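Coveck bringt Färbeverfahren für gelbe Baumwollgewebe zur Serienreife

Dredo-Verfahren senkt die Färbetemperatur auf 62 Grad Celsius

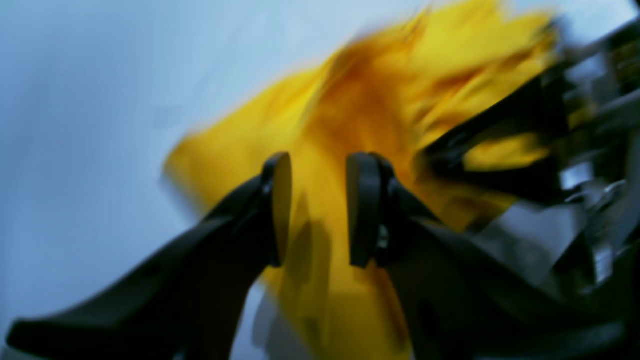
Leuchtend gelber Stoff vor hellem Hintergrund.

Der Textilveredler Coveck nimmt im Oktober am Standort Čierny die erste Produktionslinie für das Färbeverfahren Dredo in Betrieb. Das Verfahren ist für Reaktivfarbstoffe auf Baumwolle und Baumwollmischungen ausgelegt und arbeitet bei einer konstanten Badtemperatur von 62 Grad Celsius. Zunächst werden ausschließlich Gelbtöne angeboten.

Der Entwicklung gingen 497 Versuchsfärbungen im Labormaßstab voraus. Variiert wurden Flottenverhältnis, Salzzugabe und Alkalidosierung. Als Standard ist ein Flottenverhältnis von 1:6 festgelegt. Die Alkalizugabe erfolgt in acht Teilschritten und wird über den pH-Wert des Bades geregelt.

»Gelb reagiert empfindlich auf Abweichungen in der Dosierung, vor allem bei hellen Partien«, erläutert Zuzana Kadlec, Leiterin der Verfahrenstechnik. »Wir haben die Linie deshalb mit diesem Farbbereich begonnen – Rot- und Blautöne werden derzeit im Labor geprüft.«

Erster Abnehmer ist der Berufsbekleidungshersteller Clanatlow. Das Unternehmen bezieht Köpergewebe für Jacken und Überwürfe. Die Prüfung auf Wasch-, Reib- und Lichtechtheit erfolgt chargenweise, die Protokolle liegen jeder Lieferung bei. Rückstellmuster werden in Čierny archiviert.

Musterkarten und technische Datenblätter können Verarbeiter beim Vertrieb anfordern. Mindestmengen und Lieferzeiten richten sich nach Gewebebreite und Flächengewicht.

Pressekontakt:
Coveck, Unternehmenskommunikation
Annelies Schouten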